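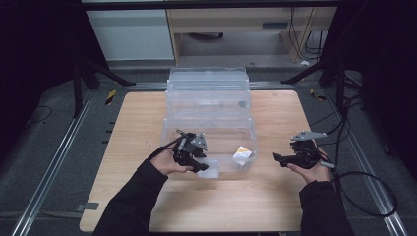 Roasted pepper puree, batch 5
22 April 2021

Purpose: get the puree thick enough to hold a line on the plate without starch. Batch 4 wept after an hour in the cooler.

Peppers from Willems, red, mixed sizes. Cored and halved, skin side up, oven at 450 F until the skins were black in patches. Covered in a bowl for 13 minutes, then peeled by hand. Geert wants to try peeling under running water to save time. I am against it, the flavor goes down the drain.

Weight after peeling: 700 g. Drained in a sieve over a bowl while I did the eggplant. Liquid kept, see below.

Blended with 7 g salt and 5 g sherry vinegar. Oil added last in a thin stream, 40 g. Batch 4 had the oil in from the start and I suspect that is part of the problem. Passed through the fine sieve once. Second pass skipped, little left to catch.

Spoon test on a cold plate: holds an edge, slight halo of liquid at 30 min. Better than batch 4, still not there.

Drained liquid reduced in a small pan to a syrup. Stirred half back into a test cup. Color darker, sweetness up, slightly bitter at the end. Anouk liked it, Imelda found it too strong with fish. Rest of the syrup is in the cooler, labeled.

Eggplant: two from Grimberg, roasted whole, seedy. Not used.

To do
Drain the peppers overnight and compare.
Weigh the liquid next time, I forgot.
Ask Fouad if the October peppers were the long type. Those gave a thicker puree with the same method.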